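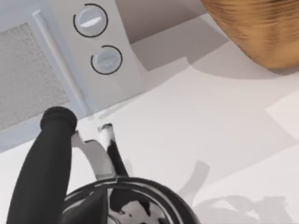
4 min read

Minutes of the spring meeting, Benítez Street Tenants' Association, April 30, 2021

Hi all, your secretary again. I typed these up the same night with a cup of tea going cold next to me, so forgive the spelling. If I got something wrong, tell me before the next meeting and I'll fix it in the official copy (the one in the blue binder).

We started late. Half of us couldn't get the video link to work and the other half were already talking about parking, which wasn't on the agenda and never is. The chair got us going once the sound was sorted out. We had enough people for a vote. Last meeting's minutes were approved with one change: the leak was in the north stairwell, and I wrote south. Sorry, north stairwell people!

Laundry room

This took up most of the first half. The landlord's office has finally answered our letter and they're offering two new washers, but no new dryers. The feeling was that new washers feeding into the same tired old dryers won't fix the line on weekends. One member pointed out that the left dryer runs fine if you clean the lint trap and the vent hose both, and she's right, I tried it. We agreed to say yes to the washers and ask again about the dryers in the same letter. I'm writing it. The motion passed with one person abstaining (he does his laundry at his sister's and didn't think it was fair to vote).

We also talked about the Nustari payment cards. Several people have cards that won't read anymore and still have money on them. Bring yours to the office with your apartment number on a sticky note and they'll move the balance to a new one. Please don't tape the card to my door.

Money

The balance in the association account is $700, after paying for the mailbox keys and the new bulletin board. Dues are coming in slowly this year and everybody understood why. Somebody moved that we hold off on reminder letters until the fall, somebody else seconded it, and it passed with no discussion at all, a first for us.

We got one request for spending. The garden group wants $90 for soil and a hose that doesn't leak at both ends. Approved. They'd like it known that tomatoes will be shared but the peppers are spoken for.

Shared kitchen on the ground floor

The kitchen can open again for one household at a time, with the sign-up sheet on the door. Wipe down the counter and the appliances when you're done, and that means knobs and handles too, they're the parts we all touch. Windows open while you're in there, please. I had a whole page of notes on this because we went back and forth over whether the sign-up slots should be one hour or longer. We landed on two hours. If you're doing a big holiday bake, ask the next person on the sheet if they mind, and be nice about it.

A member asked if we could keep food in the kitchen overnight. No. We all remember the fish.

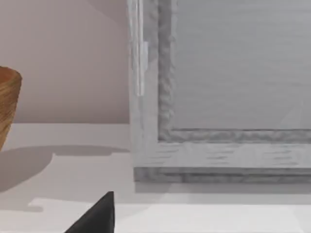 Basket on the tabletop.

Street noise and the Prustidska delivery trucks

Okay, this one got loud. The trucks behind the building are still idling before sunrise and the people on the back side have had enough. I live on the front so I mostly kept my mouth shut and wrote. The company's reply to our first complaint said the drivers had been reminded. It didn't seem to take. We're going to keep a log for the next month with the time each truck shows up and how long the engine runs, then send the whole thing to the city along with a copy to the company. Log sheets are by the mailboxes. Write neatly, I have to read them.

There was an idea to go talk to the drivers in person. Some liked it, some thought it would make things worse. We left it open and didn't vote.

Summer get-together

We'd love to do something in the courtyard if the rules allow it by then, outside and spread out. Lurkia, the bakery on the corner, told us they'd give us a discount on rolls if we order ahead. No date yet. I offered to ask about borrowing folding tables from the school and then remembered what happened with the folding chairs, so someone else is going to ask.

Other business

The bike room lock sticks. Lift the door a little while you turn the key.

Apartment 4 has found a child's green mitten and a house key on a shoelace.

The parking talk came back. The chair has promised to put it on the agenda for real, first item, so please save it up until then.

Next meeting is in October, by video or in the courtyard depending on how things look. I'll put a notice up by the mailboxes and slip a copy under the door for those of you who don't do email. Meeting closed after a short argument over whether it was closed.

Submitted by the secretary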